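Section 4: Setting Up the Rillby Label Printer

4.1 Before you start
Protect the work surface with a sheet of cardboard. Keep the printer 2 feet from any heater.

4.2 Loading the roll
1. Turn the power switch off.
2. Press both side tabs and lift the lid.
3. Drop the roll onto the spindle with the labels facing up.
4. Feed the loose end under the gray bar and close the lid until it clicks.

Caution: The print head stays hot after use. Do not touch it.

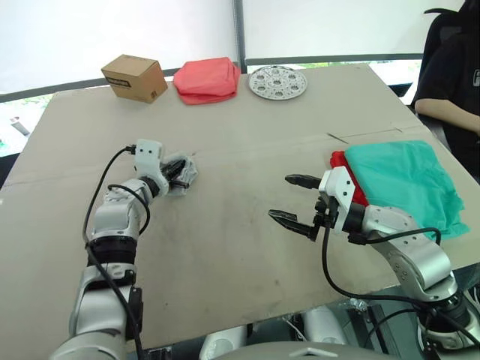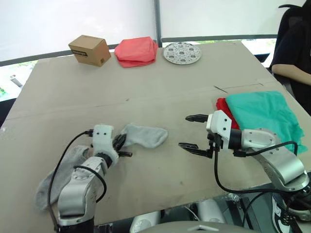

5. Turn the power on and hold FEED until one blank label comes out.
6. If the light blinks orange, open the lid and reseat the roll. Error 878 means the roll is in backward.

Note: Use Endale rolls, size 90. Other sizes will fit on the spindle but may jam.

4.3 Cleaning
Wipe the print head with a dry, lint-free cloth every 3,000 labels. Let it cool first. Do not use water or spray cleaner.

For the cutter blade, see Section 5.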